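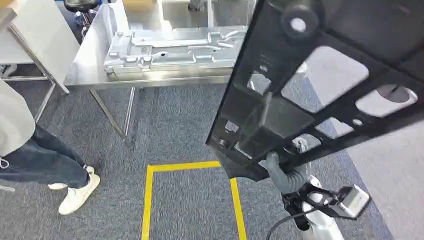
Progress report on the parts sorting and handling room
Prepared by Iulian Zamfir for Alvarado, 2024-05-16

Dear colleagues,

I send you the report for the second period of the Trimano project. As before, I write first about the room, then about the parts, and at the end about the money and the open questions.

The room

The work area is now in use. We kept the grey carpet, although in the first plan we wanted to remove it. The large plastic frame panels are easily scratched on the underside, and on carpet we have fewer marks than we had on the concrete of the old room. The disadvantage is cleaning. Small clips disappear in it and we must go over the floor each evening.

The stainless steel worktable is for the metal parts only. The stamped trays have ridges and many small holes, and they must lie flat when we check the edges. The side table with the white top is for papers and labels. We ask everybody to put no parts on it, and this rule is mostly respected.

The parts

In this period we received 70 parts from Roltidik. Of these, 35 are fully checked, labelled and entered in the list. Another 10 are checked but wait for a label, as the first labels did not hold on the ribbed plastic. The remaining parts are still in their boxes.

The black frame panels take the most time. They are large, they have openings of different sizes, and the clips and tabs in the recessed pocket can break when the panel is put down on its corner. Two panels were damaged in this way in the first weeks. We now lower the long side first, and we have had no new damage after this change. The flexible hoses are also a difficulty. When a hose stays attached to its frame, it catches on the table legs. I would like to agree with Zendineo if the hoses can be taken off before delivery.

Budget

The spending is within the plan. The worktable was cheaper than expected, and I propose to use the difference for padded supports, so that a panel can rest without touching the floor. I need your written agreement for this.

Next period

We will finish the parts which are still in boxes and repeat the labelling with a stronger glue. A check of one panel takes up to 35 minutes, so I do not want to promise an early date. The full list will be ready in October.

With kind regards,
Iulian Zamfir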